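Week 6 handout: Reviewing a hand-held gripper kit (Werker Koo)
Unit coordinator: Na-rae Seok. Lab supervisor: In-ho Ma. 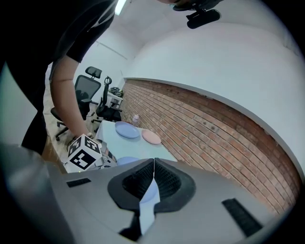
The Koo is sold by Werker as a complete kit for recording manipulation demonstrations by hand. You buy the grippers, the marker cubes, a calibration board and a year of the processing service. We have it on trial until the end of June, and the school will decide after that whether to order it for next year's cohort. Your reviews go into that decision, so write them for a buyer.

Last week we covered why you would record without a robot arm at all. The short version: an arm is slow to teleoperate and only one person can use it. A hand-held tool with the same fingers as the robot gives you data the robot can use later, provided you know where the tool was at each moment and how far the jaws were open. The kit has to supply both.

Tracking
The cube on each gripper carries square fiducial markers on its faces. Software finds the marker corners in each image and works out the cube's position and orientation. Points to check in your session:
Can the tracking camera see a face of the cube right through the task? Forearms and sleeves get in the way more often than students expect.
What happens on a fast wrist turn? Note any dropout in the log, with the time.
Does the cube shift on its mount if it is handled? If it moves after calibration, every pose recorded from then on is wrong by the same amount. Recalibrate and start the take again.

Fingers
The pads are ridged. Test them on plates, which are harder than they look. A plate lying flat has a low rim, and the jaws must come in at an angle to get one pad under it. Try the rim grasp from the near side and from the far side, and record which failed. Don't press down on the table to force the pad under. Pads are a replacement item at $26 a set and are not covered by the trial agreement.

Wide-angle images
Straight edges near the border of the image will come out curved. Tables, wall lines and ceilings all do this. Undistort before you measure anything, using the calibration file for that gripper. The files are not interchangeable, even between two units in the same box.

Cost
Werker's quote is $672 a gripper, with the service billed separately after the first year. The competing quote from Stulteveo is lower per unit but leaves out the processing service, so compare them over three years. Udholm offers hire only. Both quotes are in the unit folder.

Session plan
Each pair gets 40 minutes at the bench. Calibrate first, then record the plate task, then one task of your own choosing. Swap operators halfway. Upload before you leave, as the units are wiped between groups.

What to hand in
One review per pair, two pages. Include the setup time, the number of usable takes against the number recorded, any tracking faults, and the total cost over three years. State whether you would buy it and for whom. Comments on how the grip feels after a long session are welcome, but keep them apart from the measured results.

Reading for next week: chapter 9, camera models and lens distortion. In-ho is in the lab from 2 pm if you need a calibration file reissued.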